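Erasto Kinyua
2019-01-02

Notes on the gripper-width estimator in Juvis, since three separate people asked why the January branch changed the defaults. Thread.

The old estimator thresholded the lower part of the image, took the two largest dark blobs and measured the gap between them. With the fingers closed there is one blob, so it returned NaN and the logger wrote the last good value. Bad labels, no warning.

Gonçalo Falcão found it while replaying the Mulbridge set. Of 1046 episodes, 9 had a width trace that never went to zero. Every one of them should have.

New version fits the linkage instead. Pivot positions go in, a least-squares fit against the kinematic model comes out, and width is a function of one joint angle. Closed is now an ordinary value — no special case.
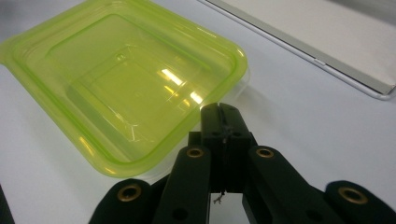 Cost is 4 ms per image on the desktop. The fit is warm-started from the previous solution, so it usually converges in 2 iterations. If the residual is over threshold we write a null and set a flag. We do not hold the last value anymore.

Glare is still the main failure. Specular patches on glossy plastic can pass the circle detector and get matched to a pivot. The symmetry constraint throws out most of them. The rest show up as a one-sample spike in the angle, and a median filter handles that offline.

Translucent objects are a separate problem. Width is fine, but the Pálfi segmentation model leaks through the walls into the table and the grasp target drifts. I have not touched that part.

If you trained on anything exported before this branch, rerun the export with --refit-width. The old files load without an error, so check the version field yourself.

Gresthorpe data has not been reprocessed yet. It is queued behind the calibration job.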